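Moving a kids' play shop from the garage to the spare room

5 September 2026

We spent most of last month clearing the spare room so the kids could have their play shop indoors. It had been in the garage since spring, and the garage gets cold by October. Moving it took two weekends, mainly on account of the shelving.

The shelves came from a secondhand place called Rafferty and cost 67 dollars for the pair. They're a bit taller than I wanted. I took the top board off each one and kept the boards for a later job. Both units are screwed to the wall, and I had to find the studs twice after getting it wrong the first time.

My neighbor Sandamali Sarkar gave us a box of old price stickers and a receipt book with 16 pages left in it. The kids went through nine of those on the first afternoon. I now cut up scrap paper and staple it, and they haven't complained.

The produce section is the part they play with most. A mango, a pepper and a couple of lemons will keep them going for an hour, with a lot of arguing over prices. Lemons are currently four dollars each.
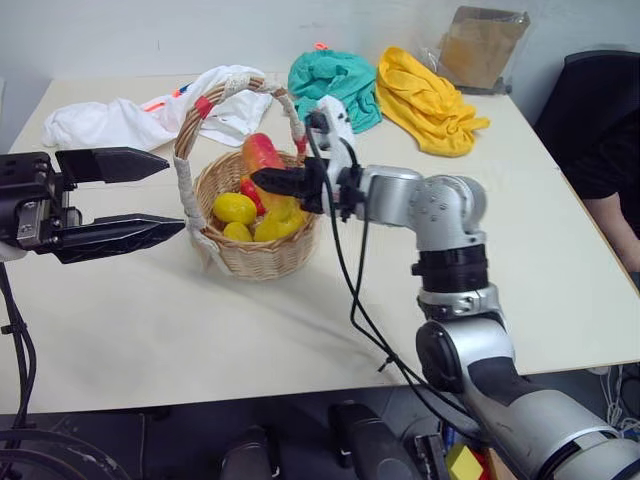 What I would do differently

I'd paint before moving anything in. The room is still the old green, and now I have to work behind the shelves – or leave it, which is more likely.

I'd also skip the toy cash register. Ours eats batteries and the drawer sticks. A muffin tin holds the play coins fine.

The rug is next. I measured for one last night and wrote the numbers on the back of a receipt, so I need to get to it before it's used for somebody's groceries.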